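Toiletries Collection: Packing Arrangements for the Spring Distribution
Last updated: February

The Prirkley Residents' Association will again prepare personal care parcels for households on the Gendirton list. Packing takes place in the lower hall, beginning at 11 a.m., and those who have signed up should enter by the side door on Vendard Street. Parcels from the previous distribution reached 100 households, and the Association wishes to thank all members who contributed.

Each parcel contains soap, shampoo, toothpaste, a toothbrush, a comb and a face wash. Members are asked to donate full-size items whenever they can. Travel sizes are accepted, but they are set aside for the overnight shelter and do not go into the household parcels. Items must be unopened and must have at least six months remaining before the printed expiration date. Razors, aerosols and prescription products cannot be accepted.

Tubes and bottles should be handed in with their caps closed. Tubes are packed upright along one side of the box, with bar soap and dry goods on the other. Boxes are limited to 30 items so that they can be carried safely down the front steps. Glass containers should be given to a member of staff at the desk and should not be placed in the collection bins.

Shampoo and toothpaste are in good supply this season. Face wash remains the item most often missing from completed parcels, and donations of any mild variety would be welcome. 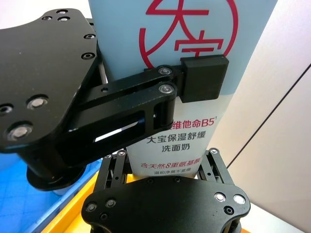 Vasilică Grecu has written to ask that unscented products be kept together, as several households on the list have requested them and the packers had to search through every bin last time. A separate shelf will be marked for this purpose.

Donations may be left at the Ó Gríofa Room during regular office hours. Empty cartons are also needed, and these should be flattened and tied before delivery.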